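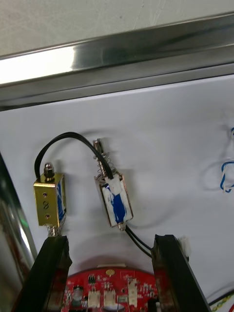 Small Parts, Long Lives: The Repair Trade in Semham

When the Platetti appliance works left Semham, the town kept its repair benches. Sixteen shops still accept washing machines, ticket printers and door locks for service, and most of them buy parts through a shared store on Catacutan Street. The store was founded with 12 members and a single rented room.

Its business rests on the modest components that fail first. A lock with a tired solenoid is often replaced whole, at a cost many households cannot easily bear. The part itself is usually a small fraction of that price. 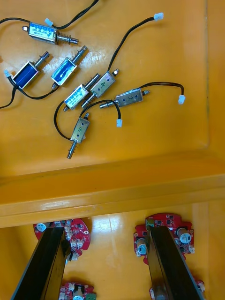 Members pay an annual fee of 600 dollars and may draw on common stock at cost. Returned items are tested before they go back on the shelf -- a rule adopted after a difficult first winter, when faulty stock passed through several shops.

Wiring presents a separate problem. Makers change their connectors between models, and older harnesses are seldom offered for sale. The store therefore keeps salvaged sets, filed by appliance and year.
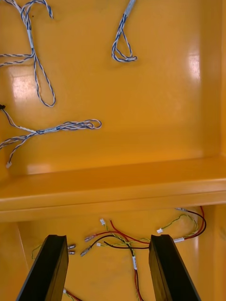
Training the Next Bench

The Muvus program places apprentices with member shops for 2 years. Applicants need no prior study, although they must show patience with written records. Each repair is entered by hand, with the fault, the remedy and the time spent.
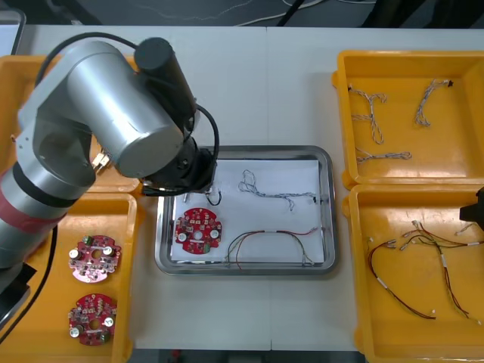
Those records have become the store's most valued holding. They guide its purchases, and they have persuaded the town to extend its lease through next December. Member shops will continue to accept walk-in repairs during the renewal period.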